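Wiping Down as You Go: Babatunde Adebisi on the Shared Table

Reading time: 2 minutes

Babatunde Adebisi has strong feelings about a clean table, and he is delighted to be asked about them. He looks after the common areas at Gastis, a co-working floor with 44 desks and one big glossy brown table that everybody wants at lunch.

"I love that table!" he says. "It's the best thing we ever bought. People who've never spoken end up side by side there, and suddenly they're swapping recipes."

What he loves a bit less is two o'clock. By then the lunch crowd has drifted back to work and left a trail behind it: cans, chip bags, the odd serviette. Adebisi used to do one enormous clean at the end of the day, and he says it wore him out.

"I'd look at it all and my heart would sink. So in March I switched to little rounds. Eight minutes, that's my limit. I put a song on, grab the bin and go."

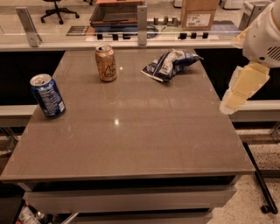

The order matters to him. Rubbish goes first, then anything that could tip, and only then does the cloth come out. He gives every drink can a little lift to feel the weight before it goes near the recycling, a habit he picked up after tipping half a cola down his own sleeve.

"Foil bags are the sneaky ones," he adds. "You think it's empty, you scrunch it up, and there are crumbs from one end to the other. Hold it upright, fold the top over, then bin it. Lovely."

Then there's the shine. A polished top shows every ring and fingerprint, and Adebisi has tried plenty of sprays in his time. These days he uses warm water with a drop of dish soap and follows it with a dry cloth, working in long strokes towards himself. He crouches down to check for smears against the ceiling lights, and he's quite happy to start over if he finds one.

His colleague Somtochukwu Bashir, who was sceptical about the rounds, now does the afternoon one herself. She keeps two cloths on the go and rinses them both before heading home.

"I thought he was being fussy," Bashir says. "But I had my lunch there at half past two the other week and it was so nice to just put my plate down! I went and told him straight away."

Between them they've collected over 600 cans for the deposit refund, and the money has gone on decent tea. Adebisi's favourite is a smoky black one that Bashir can't stand.

He'd like a second table next, maybe a round one by the window. He has already measured the spot. "I know exactly which cloth I'd use on it," he says.

Related
A good word for the drying rack
Labelling the fridge at Irneo
How Ojo sorted out its mug cupboard
Soup day at Flalevport

Contact us | © Gastis Newsletter | Back to top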